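Ceramic floor tile

Ceramic floor tile is a hard floor covering made from clay and other minerals, pressed or shaped into thin slabs and fired in a kiln until they set. It is one of the oldest manufactured floor surfaces still in everyday use, and one of the most forgiving: a well-laid tile floor will put up with muddy shoes, spilled soup, chair legs and decades of mopping, and still look handsome on a bright morning. Tiles are laid on a flat base with adhesive, and the gaps between them are filled with grout.

Contents
1 Materials and making
2 Sizes and colors
3 Laying
4 Grout lines
5 Everyday use
6 Cleaning and repair
7 See also

Materials and making

The body of a floor tile is a mix of clay, sand and feldspar. The mix is ground fine, dried to a powder and pressed into a mold under great force. Most tiles are then coated with glaze, a thin layer of glass-forming minerals that melts in the kiln and gives the surface its color and finish. Unglazed tiles, such as the red quarry tiles found in many old kitchens, take their color straight from the clay, and many people love them for exactly that.

Porcelain tile is a denser kind of ceramic tile, made from finer clay and fired hotter. It soaks up very little water, so it can be used outdoors in places with hard winters. Ordinary ceramic is softer and easier to cut, and it is still a very good choice for indoor rooms.

Every firing comes out a little different. Makers sort finished tiles by shade and by exact size, and print a batch code on each box. Tiles from two batches laid side by side can show a faint step in color, so layers usually open several boxes at once and mix them as they go. The Londora works, which made plain floor tile for schools and railroad buildings, kept a shade library of 337 fired samples, 194 of them some version of white or gray. Anyone who has tried to match a single cracked tile in an old hallway will understand why!

Sizes and colors

Early factory tiles were small, often no wider than a hand, and were set in patterns of squares, hexagons and octagons. Larger tiles became common as presses grew stronger and kilns heated more evenly. A large tile means fewer joints, a calmer look and less grout to scrub, though it asks for a much flatter base.

Pale gray and off-white are popular for large indoor floors. They bounce daylight around a room and make dropped objects easy to find, with one famous exception: anything white and thin. A pale rod or a stub of chalk can lie in plain view on a light floor and be stepped over several times. Medium gray hides dust best. Pure white shows every hair, and black, surprisingly, shows even more.

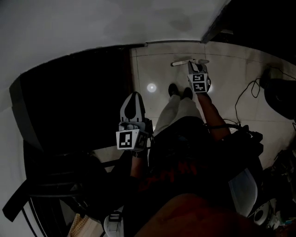

Dark grout would have been my choice for a floor this pale, wrote Vik in a reader's note to the trade paper Proker, and the lighter the tile, the more I would want it. The note started a cheerful argument that ran through several issues. Supporters of dark grout held that it gives a floor a crisp grid and hides foot traffic. The other side preferred a close match, so that the floor reads as one surface and small errors in spacing fade away. Both methods are in wide use, and a middle gray is a common compromise.

Laying

The base, called the substrate, may be concrete, cement board or a suitable wood subfloor. It must be clean, dry and stiff. Low spots are filled with a leveling compound and high spots are ground down. On a floor that bends underfoot, the tiles or the joints will sooner or later crack.

Layout comes next, and many tilers find it the most enjoyable part of the job. Two chalk lines are snapped across the middle of the room, at right angles to each other, and a row of loose tiles is set out along each one. If the last tile at the wall would be a narrow sliver, the whole row is shifted by half a tile. A good layout puts full tiles where people look first, usually at the doorway, and cut tiles under cabinets or along a less noticeable wall.

The adhesive, thinset mortar, is spread with a notched trowel. Its ridges are all combed in the same direction so that air can escape when the tile is pressed down. Large tiles also get a thin coat on the back, a step known as back-buttering. Plastic spacers hold the joints even while the mortar sets, and the floor is kept free of traffic until the mortar maker's stated time has passed.

Grout lines

Grout is a cement or resin paste pushed into the joints with a rubber float. Cement grout comes with or without sand. The sanded kind suits wider joints and resists shrinking, while the unsanded kind is used for narrow ones. Epoxy grout costs more and sets fast, but it stains far less and is well liked in busy kitchens.

A movement joint filled with flexible sealant is left around the edge of the room. In large halls more of these joints are placed across the floor. The main hall at Anum, with 1287 tiles in its floor, is divided by soft joints lined up with its columns, and most visitors walk across them without noticing.

Everyday use

Tile is cool underfoot, a pleasure in summer and less of one in January. It works beautifully with underfloor heating, as it passes warmth along quickly and holds it for a good while. Glossy tile can be slippery when wet, so a matte or lightly textured finish is preferred for entries and bathrooms. Hard floors also reflect sound, and a tiled room with bare walls can echo until rugs and curtains go in.

Cleaning and repair

Sweeping comes first, because grit is what scratches glaze. After that, warm water and a mild cleaner are enough for most floors. Vinegar and other acids should be kept away from cement grout, which they slowly eat. Cement grout may be sealed to slow staining, and the sealer is renewed when water no longer beads on it.

A cracked tile can be replaced on its own. The grout around it is raked out, the tile is broken up from the center, and the old mortar is scraped away before a new piece goes in. Keeping a spare box from the original batch makes this a short and satisfying job.

See also

Quarry tile
Terrazzo
Encaustic tile
Thinset mortar
Underfloor heating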